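Duván Huaranga
August 27, 2019

1/ We've had the Fular finger kit from Raltine on both arms at the Itdale shop since April. A few people asked if it's worth the money, so I'm putting my notes in one place. We paid for it ourselves.

2/ What you buy: replacement fingers for a two-finger parallel gripper, adapter plates, screws, a hex key and a 9-page manual. The two-arm set was $484. The set with wrist camera brackets and cable clips was $706, and that's the one we ordered.

3/ Delivery was fine. One adapter plate had a burr in a screw hole and wouldn't sit flat. I wrote to support, they mailed a new one, and they didn't ask for the old one back. I could have filed it down but I wanted to see how they handled it.

4/ Installation took me around 90 minutes for both arms, including finding the right torque setting in an appendix. The fingers themselves go on fast. The camera bracket is the slow part because two of the screws are hard to reach once the gripper is mounted. Put the bracket on first. The manual has it the other way around.

5/ The fingers are long and tapered, with a ladder pattern of ribs on the inner side. They flex around whatever they close on. With our old flat metal fingers, a thin cup would either slip or get squashed out of round, and we spent a lot of time tuning force. With these I set one low force value and left it there.

6/ Our usual job for checking a gripper is plastic cups on a white table. Pick one, set it down somewhere else, pick the next. Cups are cheap, they tip over if you bump the rim, and a bad grasp is obvious right away. Side camera first, then the wrist camera:
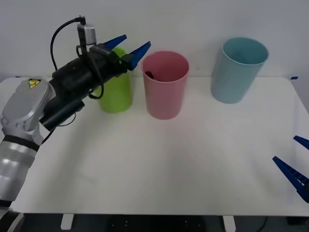
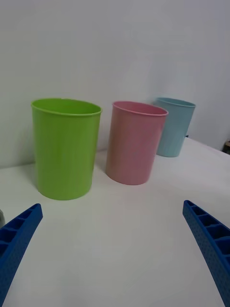

Green, pink and light blue cups, fingers open on both sides of the gap.

7/ Reach. The new fingers stick out farther than our old ones, so every saved pose was wrong on the first day. Update the tool length before you run anything. I forgot on the second arm and drove the tips into the table at low speed. No damage to the fingers, one fault to clear on the arm.

8/ Camera view. From the wrist you get both fingers in the lower corners and the table between them. Good for lining up on a cup. Less good when one cup stands partly behind another, and I still want the side camera for that. If you only have the budget for one camera, think about how crowded your table is going to be.

9/ Cable. Leave a generous loop between the wrist and the camera. I tied mine down too tight at first and it pulled on the plug when the wrist rolled all the way over. The clips that come with the kit are stiff and I ended up using two of them and leaving the rest in the bag.

10/ Color. Ours are blue and I'd order blue again. Against a white table they're easy to pick out in the video, which helps when you're going back through a run to find out which finger touched first. A light blue cup hasn't confused our software so far, but we don't do anything fancy with color.

11/ What they don't do well: small flat parts. The tips bend away when you try to pinch a washer off the table. Pak-hei Fung tried them on her connector job for a few shifts and went back to metal fingers. She's right for that job. Raltine does say in the manual that the kit is meant for rounded items, so no complaint there.

12/ Heavy things are a mixed bag. A full bottle is fine if you grip it low and move slowly. Grip it high and it swings, and you have to wait for it to settle before you set it down. I slowed the last part of the move and that was enough for us.

13/ Wear. I see light scuffing at the tips and no cracks. I wipe them with a damp cloth. I asked support about alcohol wipes and they said occasional use is OK – I haven't tested that much.

14/ Spares are sold in pairs only. If you break one finger you buy two. I'd like to see that change, and I'd like the screws sold separately too, as they're an odd length that our hardware store doesn't carry.

15/ Would I buy it again? For cups, bottles, fruit and soft packaging, yes. If you already have camera brackets that fit, get the $484 set. We could have made our own brackets and probably should have, given how much trouble those two screws were.

16/ Question I got by message: does it need new software? No. The gripper opens and closes like it did before. You change the tool length, lower the force, and redo your saved poses. Save a copy of the old ones in case you switch back.

17/ Next I'm going to try handing a cup from one arm to the other. So far the receiving arm comes in a little high and pushes the rim over. I'll add to this thread when I have settings I'd trust.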